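Notice period (employment)

A notice period is the time between an employee resigning, or being dismissed, and the last day of work. Usually set in the contract. Where the contract is silent, a legal minimum may apply, depending on the country.

Length

Varies by grade. Junior staff often give 4 weeks, senior managers three months or more. At Frandsen, a packaging firm in Jostville with 200 staff, the standard was one month untill the 2 sides agreed a sliding scale based on service. 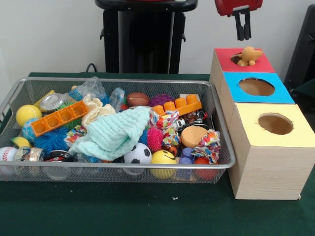

Longer periods give the employer time to recruit, but can put off a new employer who wants someone quickly. Some candidates ask to leave early. The employer can say no.

Garden leave

Employee stays on the payroll but is told to keep away from work. Common in sales and finance. Pay and benefits carry on as normal, and so do duties of confidence. Teodoro Evangelista, in a handbook for managers in Brendley, argues it should be kept short and always written into the contract beforehand.

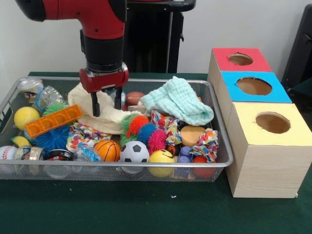
Pay in lieu

A lump sum paid instead of notice. Employment ends at once. Tax treatment differs form place to place.

See also: Resignation letter; Exit interview; Probation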